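Inside the old tower: a processor swap in pictures

I've had this desktop tower for longer than I care to admit. It came to me from Shahram Talebi when he cleared out the Berkitz office, and it spent a good while under my stairs with a box of Christmas lights on top of it. In September I finally got round to opening it up, and I had so much fun that I thought I'd put a couple of pictures up for anyone else who likes looking inside computers (I know there are a few of you!).

It's a proper old-fashioned case, the sort where the whole side comes away and you can get at everything. I always lay a tower flat for this kind of job so the board faces the ceiling, and then I go and find the good lamp. The replacement processor came second-hand from Dristach for 14 pounds, well wrapped, and the thermal paste was left over from another machine. I spent 5 pounds on cleaning wipes and used nearly all of them, mostly on fluff.

If you've never changed a processor, the part to be careful with is the socket. The pins are tiny and they really don't like being touched, so hold the chip by its edges, look for the little corner mark and let it sit down flat before you go anywhere near the lever. I take the memory out as well, just to have more room, and it all goes into an egg box until I want it again. Shahram thinks the egg box is ridiculous, but I've never lost a screw.

The hard drive is staying as it is for now. I've got some 80 gigabytes of old photos to sort through first, and that's a winter job if ever there was one.

Right, pictures!

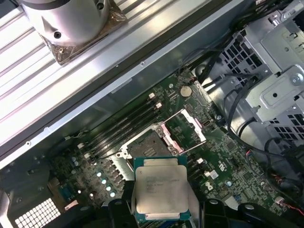
The socket with its load plate up, and the coin-cell battery beyond the empty memory slots.
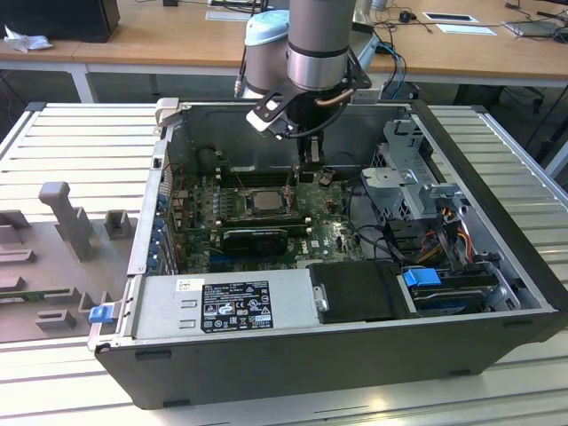
Ladan Shokri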